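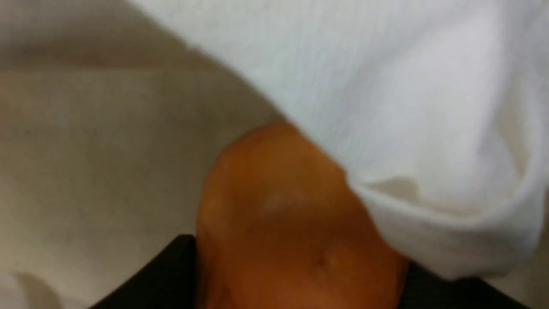 Switching to Line Drying

16 October 2020

We stopped using the dryer in March. It had been making a grinding noise for most of the winter, and when the drum finally quit turning I called Neema Khaemba, who fixes appliances out of her garage in Brelside. She told me the motor was gone and the part would cost more than the machine was worth. The dryer came with the house. The sticker inside the door says 1983.

I meant to buy another one. Then the weather got warm and I put up a line from the back porch to the old clothes pole, and I never got to the store.

Sheets and shirts were easy from the first week. Towels took longer to figure out. The first batch came in so stiff they could stand up in the tub. My son Salim refused to use his. I asked a few people what they did and got a different answer from each.

Erick Lyimo, two doors down, said to use less soap. He was right about that. I had been filling the cap to the top line for years. I now use less than half, and the rinse water runs clear where it used to have suds in it.

Subira Langat said to put a cup of white vinegar in the rinse and skip the softener. I do this every other load. The smell is gone by the time the towels are dry.

The thing that helped most was shaking them. I give each towel a hard snap before it goes on the line and another when it comes off. It loosens up the loops. My arms get tired on a big wash, so I split the towels into two loads and do them on different days.

I also stopped leaving them out all afternoon. In full sun they are done sooner than I expected, and the longer they hang after that the rougher they get. On damp days I bring them in a little early and finish them over the rack in the hall.

They are still not as soft as they were out of the dryer. Salim has gotten used to it and so have I. A rougher towel dries you faster, at least.

The electric bill is down 12 dollars a month over the summer, though we also ran the fans less, so I can't say how much of that is the dryer.

I don't know yet what we will do when it gets cold. Subira hangs hers in the basement with the furnace running. Our basement is damp and I don't trust it. I may put a second rack in the spare room and leave the door open. If that doesn't work I will go look at dryers after all, and I will write down what I find.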